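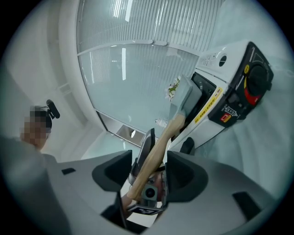
Re: camp kitchen box -- what stays, what goes

List home | Threads | Authors | Newer | Older | Search

From: Orla Tierney
To: Istevness campout list
Date: 25/01/2023

Clive Mottram wrote:
> I've got the kitchen box in my garage and would love to get it
> down to one trip from the car. Can somebody tell me which stove
> we're keeping? And do we need the tent peg mallet in with the
> cooking gear?

Hi Clive and all,

Keep the white one, please! The portable gas one with the black panel and the big black knob, and the long yellow warning sticker down the side. I know the green two-burner is prettier, but it weighs a ton and the lid hinge has been held on with wire since October. Yayra says she'll take it for her porch if no one minds.

I'd leave the wooden-handled tool with the gray head out of the kitchen box altogether. It can ride with the tents, wrapped in an old towel so it doesn't bang into anything -- Akua has a canvas bag that would do.

Gas cans travel separately, in the crate with the Zekadeck label, and never left sitting in the stove. We had 13 left after the last trip and we'll have nearly 40 people to feed, so I'm going to pick up more. Wumpini, are you still getting the big kettle back from your cousin?

I can come by and help sort forks any evening after supper.

Orla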